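Wet hands, dry notes: what the fish-scooping job is teaching us

23/08/2019

If you've walked past the lab lately and wondered about the toy fish, it's for the Hillico project, and I'm finally far enough along to tell you something useful about it!

Quick refresher for anyone who skipped the last issue. We want one policy that runs two arms at once and learns purely from people driving those arms by hand. I'd already done it with folding cloths and stacking cups, and both went fine, and both were (between you and me) a little boring. Cups stay where you put them. So I went looking for something that wouldn't, and ended up in the bath toy aisle.

The job goes like so. One arm holds a little fishing net, the other is free to help, and the toys have to get out of the water and into a bucket. Pink toys go in the pink bucket, green toys in the green one. A kid would have it down in a minute. My first policy, trained on 56 demonstrations, was hopeless. It would swoop the net down to where a toy used to be, push a little wave ahead of it, and watch the thing drift off toward the far wall. Then it would do exactly the same thing again.

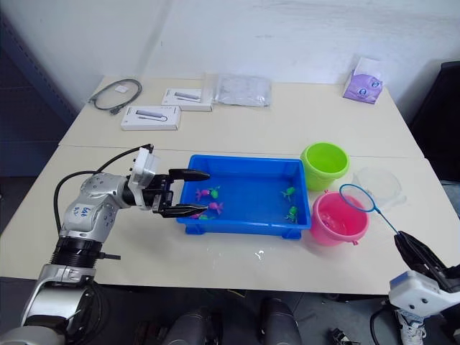

Net in the right gripper, left gripper open over the toys. Five in the water for this one.

My first thought was just more data, so I kept driving until we had 281 demonstrations. That helped some. Out of 30 test runs, the bigger set cleared the tub in 11, where the small set had managed 2. Better, but I'd hoped for a lot more after all those hours with my sleeves rolled up.

What really moved things was a trick I borrowed from the folks over at Zuden, who use it for sorting loose parts on a shaker table. Instead of having the policy plan a long string of motions and then play the whole thing out, you let it replan while it's still moving, and you make the plan shorter whenever the wrist view is changing fast. Calm water, long plan. Choppy water, short plan. We call our version Lokico (yes, I picked the name, and no, it doesn't stand for anything). Same 281 demonstrations, same 30 test runs, and it cleared the tub in 22 of them. I did a small dance.

The wrist cameras turned out to matter a great deal here. From up top, a net rim and a toy blur together right when you need to tell them apart. Down at the gripper you get the ripples and the tails and which toys are bunched up, and the policy leans on that view hard. When I blanked out both wrist feeds and kept only the head camera, Lokico dropped to 9 out of 30, so most of the gain was gone.

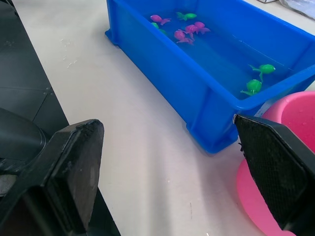

Wrist camera view, with eight fish in the tub, four pink and four green.

Clumps are still the sore spot. A loner near a wall is easy now, the net slides in behind it and up it comes. But when a few fish float together with their tails touching, the net tends to bring up two colors at once, and then the policy has no idea what to do with the extra one. It was never shown that! I always separated them first when I was driving, without even noticing I did it. So the next batch of demonstrations will have me scooping mixed netfuls on purpose and sorting them out afterward.

I'd like to reach 1,000 demonstrations by October, and I could use more drivers. My scooping style is all over the data and I'd love to see some other habits in there. No experience needed, I'll sit with you for the first few. The sign-up sheet is on the door of the Cieślak room, and please wear something you don't mind getting splashed.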